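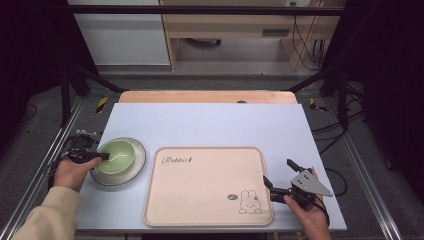 Figure 23. Tray with rabbit design, green bowl, and plate.

Print this page | E-mail this page

Section 2. Setting a Place with the Toma Tray Service

Toma pieces are supplied by Gellance for dining rooms and guest floors at Nevutport. Staff should read this section before preparing a place for the first time.

1. Clear the tabletop and wipe it with a soft, damp cloth. Allow it to dry.
2. Lay the tray flat, with the rabbit upright as seen from the guest's seat.
3. Set the plate to the left of the tray. Leave a clear space between them.

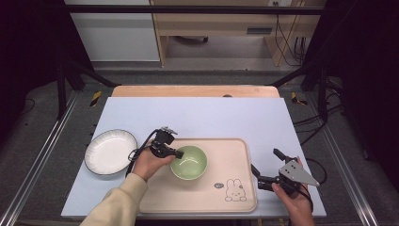

4. Place the bowl on the tray, to the left of the rabbit, so that the drawing remains in view. For service without a tray, the bowl may stand on the plate.
5. Check that the bowl sits level before filling it.

Note: The bowl may be filled up to 98 percent for display only. For meals, leave two finger widths below the rim.

CAUTION: Do not drag the bowl across the printed areas of the tray. Lift it with both hands – one at each side – and set it down gently.

CAUTION: Do not carry the tray with a filled bowl on it.

Chipped pieces must be withdrawn from use and reported to Ekene Adeleke, Jollura Guest Services. Replacement pieces are ordered each July.

Print this page | E-mail this page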